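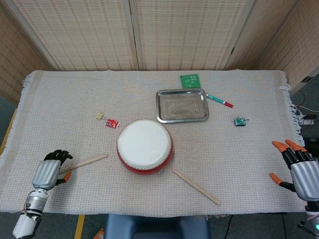 Notes for the Wednesday talk, Ovonstead library, back room, 2:30
Title on the flyer: "Does a small drum teach anybody anything?" (The flyer title stays. I asked for a duller one.)

OPENING
Say hello, say thanks for the chairs. Then go straight in.

I teach beginners, mostly grown-ups, some kids. For years I have been told that a little drum is the best first instrument there is. Anyone can play it. It builds rhythm, it builds focus, it calms you down, it wakes you up. I would like to know which. I don't think one object can do all of that, and I'm suspicious of anything sold to me as both a sedative and a cup of coffee.

Point to the drum on the slide. White head, red body, ring of tacks at the rim, two plain wooden sticks. Ask who has one like it at home. Wait. Ask who has played it this month. Wait longer.

PART 1: THE TACKS
This bit usually goes over well, so don't rush it.

Most drums people picture have rods or ropes. You can tighten them. With a tacked head you get the tension you get. On a damp day the skin, if it's real skin, goes slack and the note drops. On a dry day it climbs. I have heard teachers call this "the drum's personality." Maybe. If my piano did that I would call someone.

What it means for a beginner: don't chase a pitch. Don't let anyone tell a beginner the drum is "in tune" or "out of tune" with the room. Listen for whether the sound is even across the head and leave it there.

Tae-yang Ko disagrees with me on this and is in the second row, so give him his turn. He thinks a changing head trains the ear. My reply: it might, over years, if the teacher points it out every single time. I haven't seen a teacher do that. I don't.

PART 2: THE CLOTH
Play eight slow beats on the bare table, then eight with the drum on the cloth. Same sticks, same hand, same height. Don't say anything between the two.

Then ask what changed. People will say "warmer." Push them on warmer. What they can hear, I think, is that the table has stopped rattling along. A cloth with some texture to it, a waffle weave or a kitchen towel, also keeps a small drum from creeping toward you as you play. I used to buy a rubber mat for that, the Stavirano one. It smelled. The cloth is better and I already owned it.

Claim to knock down: that a small drum needs a proper stand. It needs one if you're standing. Sit down.

PART 3: THE STICKS
Slow down here, last time I lost half the room.

Sticks go one on each side before you start, where your hands will land. Left one left, right one right. It sounds like fussing. I thought it was fussing when I was taught it. But watch a beginner who has both sticks in a heap on one side: they pick up, cross over, swap, laugh, apologize, and by then the count has gone by.

Grip. I am supposed to give you a correct grip. There are several and each has a book saying the others will ruin your wrists. Hold it loose enough that I could pull it out, tight enough that I'd have to pull. Practice that for a week and then read the books if you want.

Do NOT get into the wood question. If asked: I have bought expensive sticks and cheap sticks, and I lose them at the same rate.

PART 4: DOES IT WORK
The part I was invited for.

Over the winter I kept a notebook on my own practice. 25 sessions, 233 minutes all told. Short sessions, yes. That's what a working person has. I wrote down one thing each time: could I hold a steady beat for the last minute without speeding up?

I got better at it. Fine. But I also knew I was going to write it down, so I tried harder in the last minute. That isn't proof of anything except that I like a good mark. I have no idea whether I'm calmer. My sister says no.

So when the Prirnari leaflet (hold it up) says ten minutes a day "transforms" your attention, ask who was counting, and what those people were doing before. The leaflet doesn't say. I wrote to ask in February — no answer yet.

WHERE I COME DOWN
I still teach with it. It's small, it's quick to set out, and a person who has never played a note can make a decent sound in the first minute. I like that first minute very much. I'd just like us to stop promising the rest.

QUESTIONS
Likely ones: neighbors (play softer, or play at noon), age to start (when they stop throwing the sticks), where to get a head replaced (Tuominen, on the hill, call first).

Room has to be clear by 4. Chairs back against the wall.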